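Bruver Opens Gripper Comparison Program for Two-Armed Household Robots

WATNESS, April. Bruver has started a side-by-side comparison of grippers and arm controllers for robots that work in the home, and the first round is done! The project, called Fornovton, runs the same set of pickup tasks with different finger shapes and control settings, then publishes the results so other teams can put them to use.

The first round covered 107 setups, each one tried 200 times in simulation. Every setup uses 2 arms mounted as a pair, and both have to reach floor level in a furnished room, where walls and fixtures limit how the elbows can swing.

"We had a favorite going in, and it came in fourth," said Yogesh Bansal, who leads the Fornovton work at Bruver. "The narrow fingers we thought were too plain did really well on small, flat things lying on a hard floor. I love it when the numbers argue with me."

The controllers gave the team just as much to talk about. A stiffer setting reached the target faster but tended to push light objects away on contact. A softer one took longer and held on more often. Bruver is now testing a blend that switches over in the last 30 millimeters before the fingers touch down.

Small Rooms, Hard Floors

Bathrooms have become the team's favorite test bed. They are tight and full of shiny surfaces, and a busy tile pattern gives the vision software plenty to sort out. One of the simulated rooms has a cube-patterned floor, with a small pale object on the tiles near each gripper and a wall-hung toilet straight ahead.
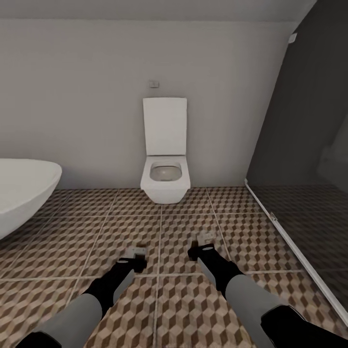
What Comes Next

Round two moves to real hardware at the Thaweesak workshop, where Jirayu Meesuk and her group are putting together a matching pair of arms. The workshop will repeat the 30 best setups and report how closely the real results follow the simulated ones.

"Some of these will fall apart on a real floor, and I can't wait to see which," Meesuk said. "We have a whole shelf of fingers ready to bolt on."

Task files, finger drawings and controller settings from the first round are available to research groups and schools on request from the Bruver press desk in Watness.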